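Jun 19, 2024
Notebook, Jolorstead history workshop, book conservation and cataloging bench

Continuing with the Sleiman deposit. Box 3 holds the Wandidia county school board minutes, Reconstruction years through the end of the century, plus a run of printed histories that came with them. Today was mostly collation. The minutes volume on the bench should have 137 leaves by the clerk's own numbering. It has them, but the numbering skips leaf 33 and repeats leaf 102, so the total comes out right by accident. Noted on the slip. The catalog record should say "numbering irregular" and leave it there.

Leaf 102 (second) is in a different hand from the first. Ink is browner, and the long s is gone. My guess is a change of clerk between sittings. Jihad Awad thinks the second leaf was copied in later from a loose sheet. The watermark would settle it, but I couldn't get a clean reading with the light sheet we have. Try again with the thinner one.

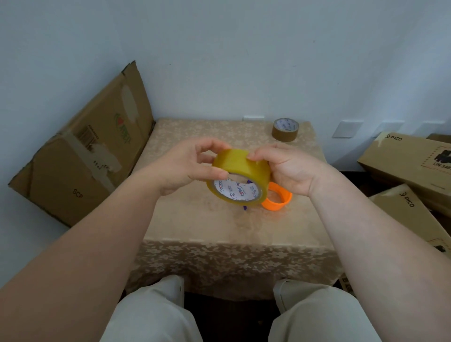
Binding: quarter leather over boards, spine leather powdering at both joints. Front board attached by the cords only. Sewing is sound as far as leaf 20, then slack. I don't want to resew. Plan is a tissue hinge on the inside joint and a phase box for storage. Surface cleaning with a soft brush first, head edge before anything else.

Old repair on the inside back cover, cloth strip, animal glue by the look of it. Tested a corner with damp cotton and it softened. Leave in place. It is holding, and it covers no text.

Siham Smadi compared the minutes with the chapter on schools in Jelline's county history, which is the book most people here cite. Jelline gives the vote to close the second schoolhouse as unanimous. The minutes record two members against, by name, and a motion to put the question off until August. He must have worked from the newspaper summary – the wording is close to it in three places. Worth a note in the finding aid, kept short, with leaf references only.
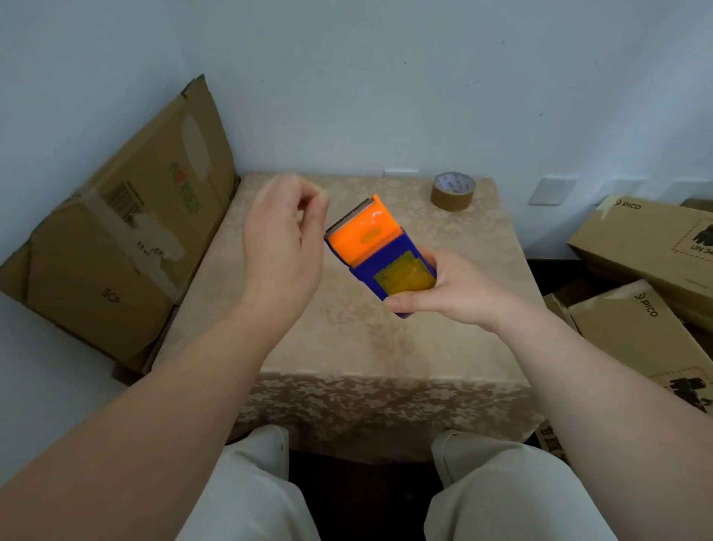 Printed volumes: Jelline is present in the first and the corrected printing. The corrected one has a new preface and an errata slip tipped in before the index. The schools chapter is unchanged. Library stamp on the title page of both, canceled in pencil. Shelve together.

Spelling of the township name varies in the minutes. Record as found, with the modern form in brackets at first use.

To do
Watermark on both leaves numbered 102
Measure the minutes volume for its box, at head, tail and middle (boards are warped)
Ask Jihad for the loose-sheet folder from box 4
Siham to check the newspaper film for the report of the closing vote
Order more of the lighter tissue, we are on the last sheet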